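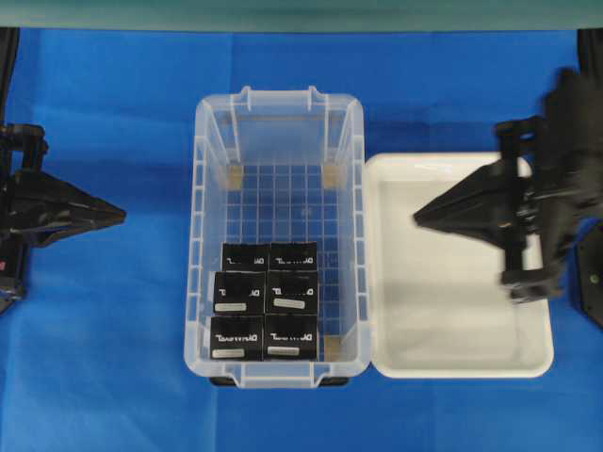 6.4 Fault 617: arm stop during box transfer

Fault 617 appears when an Isport arm meets more than the set resistance near the bin wall. Both arms stop and hold position. The grippers stay closed.

CAUTION: Arms remain powered after a 617 stop. Do not reach into the bin or the tray until step 2 is complete.

1. Press the stop button on the Jekberg controller.
2. Turn the key to LOCK and wait for the steady amber lamp.
3. Check the gripper fingers for bends or chips. Replace as a pair.
4. Straighten any box that sits out of line with its row.
5. Push the tray against the side of the bin.
6. Turn the key to RUN, clear the fault and restart at 200 mm/s.

Note: If 617 returns within 2 cycles, leave the key at LOCK and send the log to Ostotus service.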